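Subject: Re: [stikar-users] Hand guiding or remote for button pressing?
Date: May 30, 2024

Hello everyone, and sorry for the slow answer, I have been meaning to sit down with this one since April!

> We are setting up the Navus scene and want to teach the arm
> to press keys on a panel. Is it better to guide it by hand or
> drive it by remote? Our hand-guided runs look nice but the
> presses land all over the place.

We went through the same thing on the Achterberg job, and I feel for you. Guiding by hand is lovely for big moves, but your own hand tends to hide the key right when you need to see it. In the simulator you don't have that choice anyway, so we drive everything by remote with the wrist view up on the big monitor. We recorded 59 runs that way before changing anything, and I would keep your first batch small too.

My best advice is to slow the remote way down for the last bit of travel (we use speed setting 2) and to line up on the gap between the fingertips. The curved view takes some getting used to, so give new people a morning to play with it first. 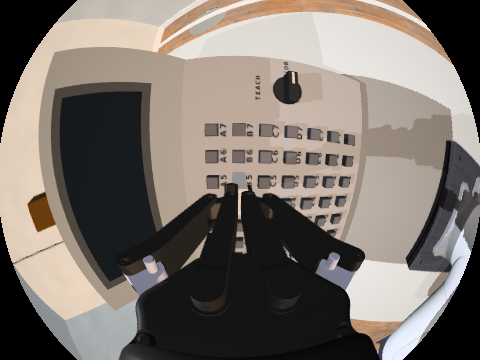

Wrist view in the simulator, fingertips just below B5 on the keypad.

If you'd like our Granetti settings file, write to me off list and I'll gladly send it over.

Warm wishes from the sim bench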